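Residual Detergent on Reusable Cafeteria Cups
Project report, Group 4
Submitted Fri 25 June

1. Background
The Claston dining hall replaced paper cups with reusable plastic ones in September. Students then complained of a soapy taste in plain water. The aim of the project was to find out if detergent stays on the cups after washing, and if the rinse time or the water supply is the main cause.

2. Method
Rinse water was collected from washed cups and tested for conductivity. Each cup was filled with 150 ml of distilled water, left for ten minutes, and stirred once before reading. The meter was a Rees handheld unit, calibrated at the start of each session. Two detergents were compared, Tonier and Zilik, both at the dose printed on the label. A total of 414 readings were taken with Tonier and 423 with Zilik. Readings taken before calibration were thrown out and are not part of these totals.
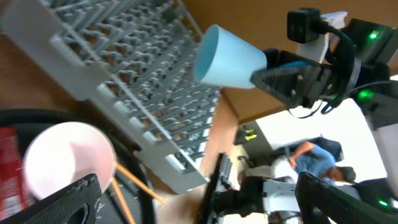
Man-sik Joo objected at the midterm review that conductivity cannot tell detergent from hard water salts, and that a blank series with no detergent was needed before any claim could be made. The blank series was added in week six.

3. Results
The blank cups gave a higher value than expected – most of the signal came from the tap water itself. With the short rinse, both detergents read clearly above the blank. With the long rinse, Tonier could not be told apart from the blank, while Zilik stayed slightly above it. Cup position had a small effect. Cups standing at an angle held water in the base recess and gave more scattered readings.
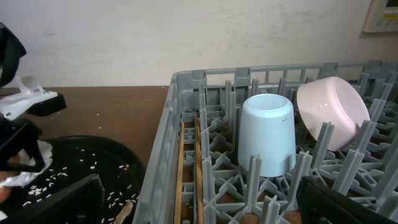 Figure 2. Light-blue cup upside down in the rack, with a pink bowl on its side.

4. Cost
The long rinse uses about 900 liters more water per week at the present load. Evelien Dijkstra worked out the cost from the utility bill; the sheet is in Appendix B.

5. Limits
Only one machine was tested. Water hardness was measured twice, and the second value was read from a test strip past its date. Taste was not tested. The meter drifted during two sessions, and those readings are marked in Appendix A.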